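**Week 6 handout: cable routing on the Dinden arm**

Read before the Thursday lab. Bring the Girnodex wiring sheet and your group's log.

Power for the bench is distributed from below the desk. Signal cabling runs separately to the controller board at the arm. Slack is coiled and hung, and any run that crosses open space is logged by colour and end point (e.g. "yellow, to green board").

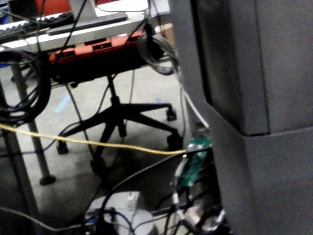
Piyumi Talukder asked whether the slack should be measured at the home pose or at full reach. Full reach, with the wrist rotated to its limit; home pose gives a figure that is too short.

Procedure

1. Jog the arm to each of the 50 poses in the Pravia file at low speed.
2. At each pose, record the shortest clearance between cable and housing. Minimum is 80 mm.
3. Record any pose where a connector carries load. Add strain relief before continuing.
4. Re-run the file and save the log under job 2126.

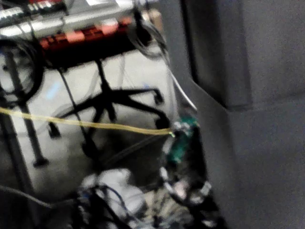 Groups that fall below the minimum at any pose must re-route and repeat from step 1. Do not extend a signal run past 900 mm without checking the voltage drop at the board. Use the colour codes on the wiring sheet, including for spares.

Logs are due by 4 pm.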